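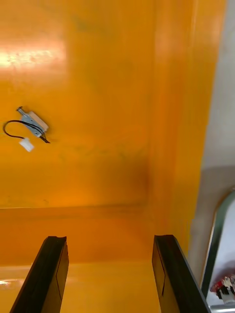
A small solenoid latch with its wire and white connector, at the Palumbo parts room in Greltombridge.

Palumbo opens small-parts sorting room for repair shops and schools

GRELTOMBRIDGE — Palumbo, a supplier of reused electronic components, has opened a sorting room at its Greltombridge building. The room handles the small parts that come out of discarded household and office equipment: latches, sensors, round circuit boards, short cables and similar items. Sorted parts go on sale in December through the company's counter and its mail-order list.

Until this year Palumbo sold salvaged components by weight in mixed bags. Customers told the company that the bags were cheap but slow to use. A repair shop looking for one latch could spend most of a morning going through a bag to find it. Under the new system, parts are separated by type before they are packed, and each type has its own page in the catalog.

"People were buying three pounds of parts to get two they wanted," said Lino Lo Presti, who manages the sorting room. "We would like them to buy the two."

The first catalog lists 3371 parts in 52 categories. Solenoids and latches make up the largest category, followed by cable assemblies and small circuit boards. Parts with a readable maker's number are listed under that number. Parts without one are listed by size, connector type and voltage where the voltage can be established.
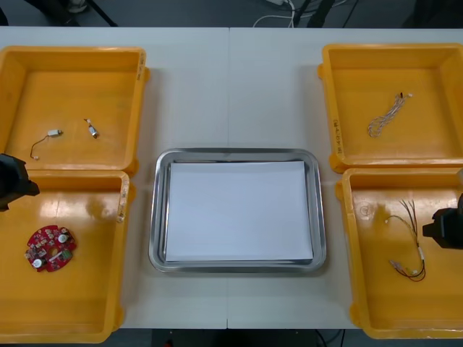
Sorting is done by hand and eye at plain white tables, with a standard layout that Palumbo worked out over the spring. Each station uses shallow bins for the parts and a tray for inspection. The bins are yellow and carry handwritten labels on the rim, and the stainless steel tray in the middle is lined with a sheet of white paper so that small items show up clearly against it. A round red circuit board goes in one bin and smaller components in another. The paper is changed at the start of every shift, or sooner if it gets marked. Labels stay handwritten for now, as the categories are still being adjusted.

The layout is the same at every station, so staff can move between tables without having to learn a new arrangement. Parts that cannot be identified within a few minutes are set aside for a second look at the end of the day. If they still cannot be placed, they go to metal recycling.

Wires are left attached wherever possible. Lo Presti said this was the most common request from repair shops, which often need the original connector more than the part behind it. Palumbo had previously cut leads short to save space in the bags.

"A latch with its plug still on it takes a minute to fit," he said. "With the plug gone, you are stripping and crimping, and you have to find a matching plug first."

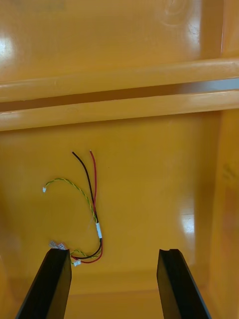

A loose wire harness in a bin, with black and red wires and a twisted yellow-and-green pair.

Cable assemblies are sorted by the number of conductors and by the type of connector. Harnesses with bare ends are kept and sold separately at a lower price. The company expects these to be of most use to schools and hobby clubs, where they can be used for soldering practice and simple circuits.

Palumbo is also offering a classroom box under the name Dretesex. Each box holds up to 18 parts chosen from the sorted stock, with a printed sheet that names each one and says what sort of equipment it came from. The contents vary from box to box. Teachers may ask for particular categories when they order, and the sorting room will fill the request if the stock is there. The boxes were tried out with the after-school electronics club at Brivutel, a community workshop in Greltombridge, and the printed sheet was rewritten after that trial — the first version assumed too much knowledge of connector names.

Parts are sold as salvaged. Solenoids and switches are tested before they are listed, and the result is shown in the catalog. Circuit boards are checked by eye only and are marked as untested. Customers may return any part that does not match its listing.

The sales counter is at the side entrance of the Palumbo building and opens at 9 a.m. Repair shops and schools that want a printed copy of the catalog can ask for one there or write to the sorting room. Businesses with equipment to donate should call ahead, as the loading area is shared with the neighboring unit.

About Palumbo
Palumbo collects, sorts and sells reused electronic components from its building in Greltombridge. It supplies repair shops, schools and individual customers.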